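The Sixth Chair

By the time the soup came round for the second time, the delegation from Vellov had still not taken off their coats, and Ambassador Softić, who had been in the trade for longer than he liked to admit, knew what that meant. People who intend to sign something take off their coats. They hang them up and ask where the lavatories are and start, little by little, to complain about the weather in a friendly way.

He had been fond of Vellov once. He had spent 6 years there as a young second secretary, in a flat above a baker's, and he could still have told you which stair creaked and what the baker's wife shouted at the pigeons. It was a pity, he thought, passing the bread to a deputy minister who did not want any, that none of this could be put in a treaty.

The matter before them was the river. It had been the river in his father's day too. Brastenis had the upper bank and the dam, Vellov had the lower bank and the grievance, and between them lay 233 kilometres of brown water that froze every January and flooded every spring, whatever anyone had agreed about it. There were 8 chairs at the table, four to a side, and all through the morning the sixth one had stood empty.

"She is coming," said the deputy minister, for the third time.

"Of course she is," said Softić warmly. "The roads are dreadful. Have some bread."

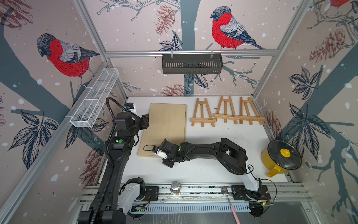 By Marianna Olszewski
Fiction

She came at ten past three, with snow on her shoulders and a cardboard folder under her arm, and she was a good deal older than he had expected. The deputy minister stood up so quickly that he knocked over the salt. She shook hands all the way down the table, his side first, and when she reached the ambassador she held on to his hand and looked at him for rather a long time.

"You lived over the bakery," she said.

Softić, who had sat through two wars and one very long conference on herring without once losing his place, lost it now.

"My mother used to send me up with the rolls," she said. "You gave me a stamp for every one, from abroad. I had nearly 500 — well, I told the other children it was 500. You had terrible handwriting and you were always sorry about something."

He remembered a small girl with a scab on her chin, standing on the creaking stair and refusing to go down until she had been given the one with the ship. He said so. She laughed, and a moment later, without seeming to notice she was doing it, she began to unbutton her coat.

It would be pleasant to say that the business of the river was settled that afternoon. They quarrelled about the sluice gates until the lamps were lit, and she was much harder on him than the deputy minister had been, for she knew the water and he only knew the papers. Twice she shut the folder. Once he went and stood in the corridor by himself and counted the coat hooks until he felt more polite.

But at seven o'clock somebody brought in tea, and along with the tea a plate of rolls, not very good ones, and she took two and pushed the plate across to his side of the table.

"Clause four," she said, with her mouth full. "Read it to me again, and slowly this time."

He found his glasses, and he read it to her.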